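About Bilta

Bilta makes wooden building blocks for nursery classrooms, family rooms and anyone else who likes to stack things. We started with a single band saw in a rented unit at Dekgate, and we still cut, sand and color everything in the same building. The name belonged to the first shop that stocked our blocks. When the owners retired they let us keep it.

Our blocks are plain rectangular pieces. We sell them in small mixed sets, and most of our customers buy one set first and add to it later. Colors can be mixed freely between sets, including the older ones.
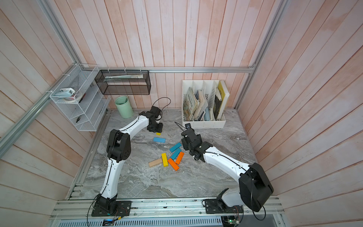

Blocks in yellow, light blue and other colors on a gray marble-patterned tabletop.

What we make

The standard range has been on sale since December of our second year. It covers the painted colors and a natural finish. The natural blocks were meant to be a cheaper line for schools, but families asked for them too, so they went into the regular catalog. We also make a long plank called the Sorkano, named after the street our first workshop faced. It is sold singly and in boxes of 20.

We do not print letters, numbers or pictures on the blocks. Teachers told us early on that children were sorting by whatever was printed and ignoring size and color, and we dropped the printed line after one season.
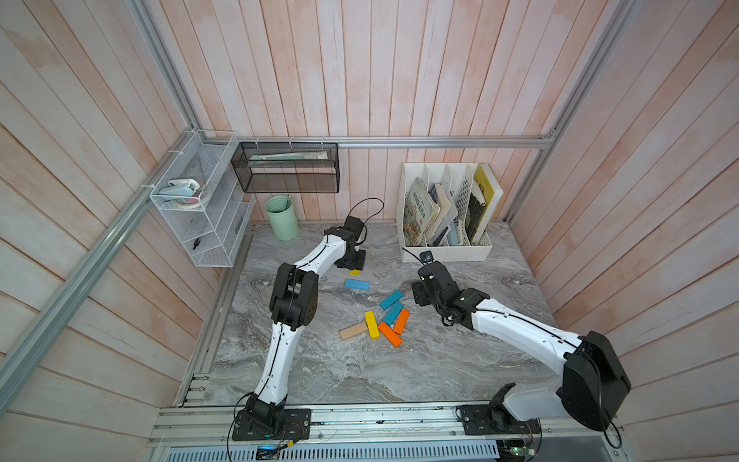

Sanding takes up most of the working day. Each block goes through two grits by machine and is then finished by hand along the edges. Color goes on in thin coats, with a full night of drying between them. A block that comes back from the drying racks with a rough face is sanded down and started again. Offcuts go to a local school for craft lessons.

Schools and nurseries

We supply classrooms directly, with no minimum order. A classroom crate holds 700 blocks and comes with 2 lidded bins, one for painted blocks and one for natural. Replacement blocks can be ordered one at a time, and schools get 20 percent off the list price on all of them. 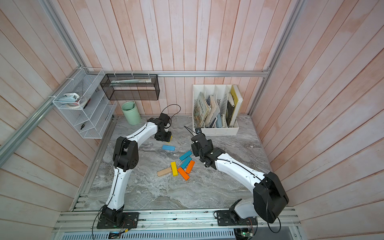 How should the blocks be cleaned?

Wipe them with a damp cloth and let them dry in the open air. Please don't soak them or put them in a dishwasher.

Wood and knots

Wood varies, and so do our blocks. Grain can be faint or strong, and small dark knots are left in as long as they are sound and smooth to the touch. Customers sometimes ask for natural blocks with no knots at all. We don't sort for that, and we would have to throw out a lot of good wood if we did.

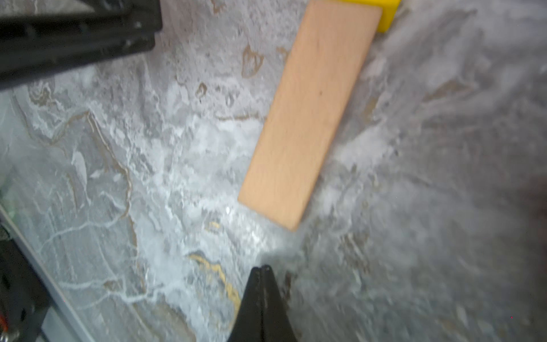

Ní Mhurchú
Owner, Bilta

I look after orders and the school accounts, and I still do some of the hand finishing when we are busy. If you have a question about a set you already own, send us the color and the length of the block you need to match. The workshop is open to visitors by appointment, and the seconds shelf is next to the front door.

Page last updated 2018-08-03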